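Clarndale Forums > Automation > Teaching and demos

Hand-held gripper vs. remote control for bottle pickup

benchrat
Posted August 12, 2019

We're teaching an arm to pick up bottles lying on their sides and stand them upright. So far we have 926 demos done by remote control with the Trikbridge handset, and they're slow. I'm thinking of switching to a hand-held gripper for the rest. Has anyone mixed the two in one training set?

ovholm_user
Mixed them last year. The hand-held demos were much faster to collect, but people move their wrists in ways the arm can't. We had 3,257 demos and threw out 1,833 when we replayed them against the joint limits.

benchrat
That's a lot to throw out. Was it the approach or the turn at the end?

ovholm_user
Mostly the turn. The approach was fine. People twist the bottle up in one motion and the arm runs out of wrist.

tablesaw40
I'd stay with remote control. You only record what the arm can do, so there's nothing to filter. Slow is fine if the data is good.

kd_packing
Disagree. Remote demos have long pauses in them and the arm learns the pauses. Ours would stop over the bottle and sit there. With the hand-held tool that went away. This is the kind of start I ask people for, fingers wide open and the bottle still ahead of them:

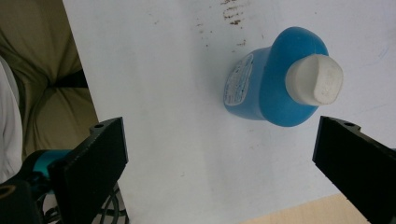
Should the fingers be lined up with the bottle before the recording starts?
Start a little off and let the demo include the correction, so the arm learns how to line itself up.

tablesaw40
You can trim pauses. It's a short script. Cut anything where the arm hasn't moved for 40 frames and keep the rest.

kd_packing
We tried that. It also cut the wait while the fingers close, and then the arm lifted too early. You have to leave the closing part alone.

tablesaw40
Fair point on the closing. I keep every frame where the gripper command changes, plus a few after it. I still think it's less work than sorting out bad wrist angles.

benchrat
I'll do one batch by hand on the Kaewkla bench and replay all of it before adding any to the remote set. Planning to have that finished in September – will post the reject count.

ovholm_user
Tell your people to do the turn in two steps – lift, then rotate. That alone would have saved a good part of ours.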